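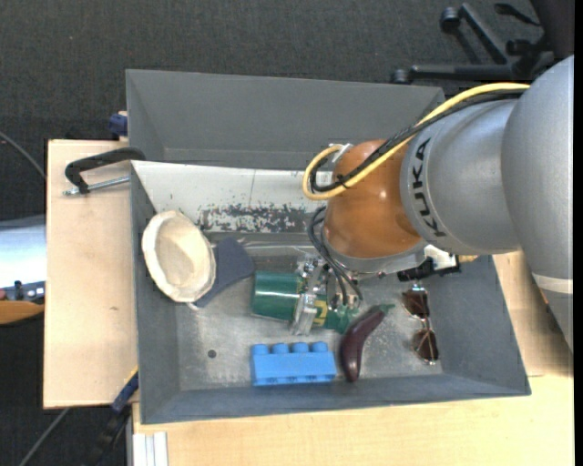
Sorting a mixed bin of small stuff before a move — how fine do you go?

Asked by Isabelle Arsenault, September

I have gray bins full of odds and ends from the playroom and the hall closet. Toy blocks, play food, sunglasses, bottles, all mixed together. We move to Cusutley in 9 days. Do I sort it all now or tape the bins shut and sort at the other end? The bins have no lids.

3 answers

Dwight Hawthorne
Sort now, but only into three groups: toys, things that can break, and anything that held liquid. Blocks and play food can share a box. Sunglasses go in a hard case or a sock, then in a box with other light things. Check the caps on bottles and pack them upright in a plastic bag. I did 116 boxes last time and the ones marked "misc" were the last to get opened.
Open bins don't stack well. Either empty them into cartons or put a piece of cardboard across the top and tape it down on all four sides.

Nguyen
depends how far. we went 200 miles with open bins in the back seat and it was fine

Gravitz
Agree with the first answer mostly. I wouldn't bother splitting up the toys at all. Do pull out any blocks that belong to a set and bag them with the set — I'm still missing pieces from ours. Write the room on two sides of the carton, not the top.

Marked as solved. Viewed 581 times.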